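Teaching the wrist camera to mind its own business

Well, it has been a quiet month on the blog and a loud one at my desk. My mother asked on the phone what I do all day, and I told her I try to get a robot arm to pick things up in a place that doesn't exist. She said that sounded restful. It isn't, but I see how she got there.

For those of you who missed the spring posts, the project is called Vurness, and it's the piece of software that decides where a gripper should go and how it should get there. Embla Lie wrote the original planner, Fulvio D'Amico looks after the simulator, and I have the part in between, where the camera's opinion of the world gets turned into something the planner can use. When the two disagree, I'm the one who gets the message (usually from Fulvio, usually before coffee).

Most of July went into the approach phase. The planner picks a spot over the object, stops there, takes a fresh look, and only then works out the last stretch down. We call that stop the hover pose, and I have become terribly fond of it.

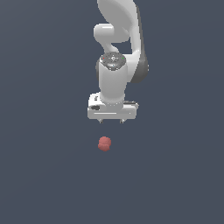

Hover pose over the red blob, fingers open.

I like bare setups like this one for debugging. With a single lumpy object on a plain gray plane, any mistake in the pose estimate has to be mine. I started out with a cluttered bin, back in my more ambitious days, and spent the better part of a week chasing an error that was really 3 little errors holding hands.

The one I finally caught was in the centering step. My code took the middle of whatever patch of object the camera could see and handed it over as the middle of the object itself. From up high those are nearly the same point. Close in they can drift apart, and the planner, being an obedient sort of creature, would trust the newer number and shift the whole hand sideways at the last moment.

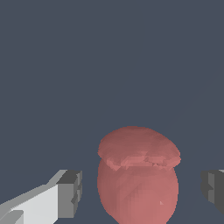 So now the estimate from the hover pose gets carried all the way down, and the close-up view is only allowed to nudge it. How much of a nudge depends on how much of the outline is in sight. Idun Rustad suggested that over lunch, drawing on the back of a receipt, and I wish I could say I understood it right away - I kept the receipt, went home, and got it the next morning while brushing my teeth.

I ran 2,000 grasps overnight with the new weighting, and 27 of them failed. I've been going through those one at a time. A good many look like plain old slips, where the fingers close at a poor angle on a rounded side, and that's a different problem that I'll hand to Embla with a nice note. The rest I can't explain yet. If any of you have dealt with partial views in a filter like this, please write, I read everything even when I'm slow to answer.

Next up is putting the clutter back in, a little at a time. I promised Fulvio I'd clean up the config files first.

Posted 7/29/25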